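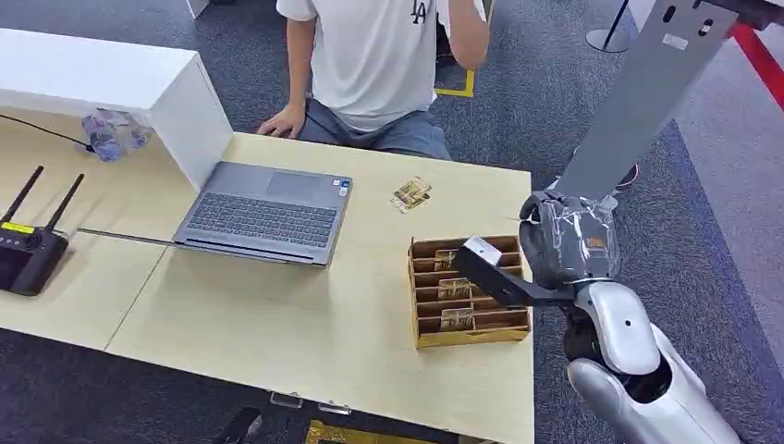 Can a robot arm sort and file cards in a small shop yet?

Posted by Arsalan Magsi, May 21, 2024

I run the back end of a small card and hobby store called Rolwood. A lot of the week goes on filing. Cards come in as mixed lots, somebody checks them, and then each one goes upright into a slotted tray by set. The last lot we bought was 373 cards and it took most of a day between two people, with the phone ringing.

I keep seeing clips of arms folding shirts and loading dishwashers. If they can do that, I would think putting a card in a slot is easy. So is it? I am not looking for a factory line. I want to know if one arm on a table could take loose cards and stand them in a tray without bending the corners, and whether I could leave it alone while I serve customers. Budget is not huge but there is some. We close early in November for stock count, so that is when I would like to have it running if it can be done.

Some of the cards are in sleeves and some are not. The shiny ones curl a bit.

Amedeo Greco

I do maintenance at a packing plant, and we have had arms on two of our lines for years, so take this from that side.

Putting the card in the slot is the easier half. If the tray is screwed down and the slots are always in the same place, an arm can go back to the same spot all day. Make the slots a little wider at the top so the card can find its way in. Thin dividers are a nuisance, as they lean, and then the gap you measured is not the gap you have.

Picking the card up is the hard half. A card lying flat on a table gives two fingers nothing to hold. People do it with a fingernail and don't think about it. An arm has to slide the card to the table edge, or press on it and drag, or use a suction cup. Suction works well on a sleeve. On a bare card with a curl it leaks, and it can leave a ring if you turn it up too far. Whatever you do, don't let metal fingers squeeze a bare card you care about. Put soft pads on them.

As for the learning type of arm, where you guide it through the job and it copies you, I have only tried one. We had a card-sized cardboard insert to put in a box. After 70 practice runs it could do it when the insert was where we had shown it. Turn the insert sideways and it would poke at the air beside it. We ran more and it got better, but I would not have left the room.

My advice is to fix the tray, feed the cards from a stack so they always start in the same place, and use suction. At that point you have a plain card feeder with an arm attached and you may find you don't need the arm.

Shirts are a different matter – a shirt can be 19 different shapes when you are done and people still call it folded. A card is either in the slot or it isn't.

Kingi

no. tried it. mine bent a corner on the second card. buy a sorter

Nendska

Kingi, which arm was it and did you have pads on? One bad corner doesn't tell him much.

To the original poster, I would split the job up. Dedicated sorting machines exist that feed from a hopper and read the card with a camera, and they handle the boring common cards fine. They drop them in flat piles, so you would still move the piles to the trays by hand, but that part is quick. Do the good cards yourself.

Also check how long each card takes before you spend anything. If an arm needs 19 seconds a card, your lot of 373 is close to two hours, and that is with no misses. Two hours alone in a corner is fine. Two hours with you getting up to fix it is worse than filing them by hand.

Arsalan Magsi

Thanks. I had not thought about the picking up part at all. I will price a sorter and cut some wider slots for the trays either way. Most of ours are sleeved, so I may try a cheap suction pen by hand first.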